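How to Run a Robot Arm Demo at an Open Day (Without Losing Your Voice)

I've now done two of these for Gikell, once in a hallway and once in our own workshop, and the second one went so much better that I figured I'd write down what changed. If you've been told "we're having visitors Thursday, can you make the arm do something?" then this page is for you.

Step 1. Pick one boring job

My first year I tried to show off. The arm stacked blocks, waved, drew a star and then faulted in front of a school group. This June I picked one job: handling paper goods on a table. Lift a sheet, move it over, lay it down, go again. People will watch that for ages! They start rooting for it.

Steer clear of anything with water, glitter or eggs. Saadet Tokgöz wanted eggs. We talked about it.

Step 2. Run it until you're sick of it

Before the doors opened we had 1,241 cycles in the log, most of them overnight. I'd wanted 3,000 but the Hemevico controller needed an update halfway through and that ate an evening. Write down every fault you get and what you did to clear it, then tape that list where you'll be standing. When it goes wrong with twelve kids watching, you will forget how to read a menu.

Step 3. Sort out where people stand

Put down floor tape well outside the arm's full reach, measured with the arm stretched all the way out (not in its nice tidy parked pose). Tape alone won't hold back a curious uncle, so add a barrier too. Keep one person on the stop button the whole time, and don't let that person be the one doing the talking. Hatsue Hirano took the button for us and swapped out every half hour. Do swap - it's dull work and people drift.

Test the stop button in the morning. Then test it again after lunch.

Step 4. Write a two-minute talk

Mine goes: what the job is, how the arm knows where things are, what it's bad at, questions. The "bad at" part gets the best questions by far. Have a short answer ready for "how much does it cost?" and "will it take my job?" because you'll hear both before you've finished your coffee.

Skip the model numbers unless somebody asks. The folks from Ludisitz asked for all of them, so keep a spec sheet in your back pocket.

Step 5. Choose things that are hard in an interesting way

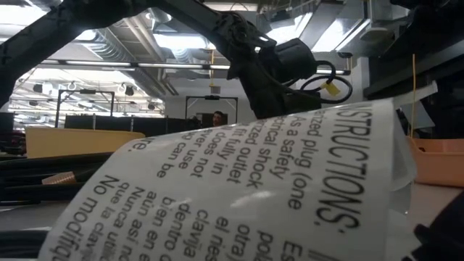
I like paper for demos because everyone has fought with it. A box keeps its shape, so you can tell the arm where the corners are and be done. Paper sags and rolls and folds over on itself depending on how you hold it. Big glossy printed sheets are my favorite, the kind with safety instructions in English and Spanish, since the shine bounces the ceiling lights back as a streak and that's a great way into talking about what a camera has trouble with. Ask the visitors to point out the glare, then ask them how they'd find the edge of the sheet if they couldn't feel it. Kids come up with good answers.

Bring spares, too. Handled paper picks up creases, and a creased sheet doesn't bend like a fresh one.

Step 6. Shut down properly

Announce the last run so nobody feels cheated. Park the arm, power down, and only then take up the barrier. We had 599 names in the guest book by closing, and I'd lost my voice anyway, so next time I'm borrowing the little headset speaker from Rozīte. Pack throat lozenges.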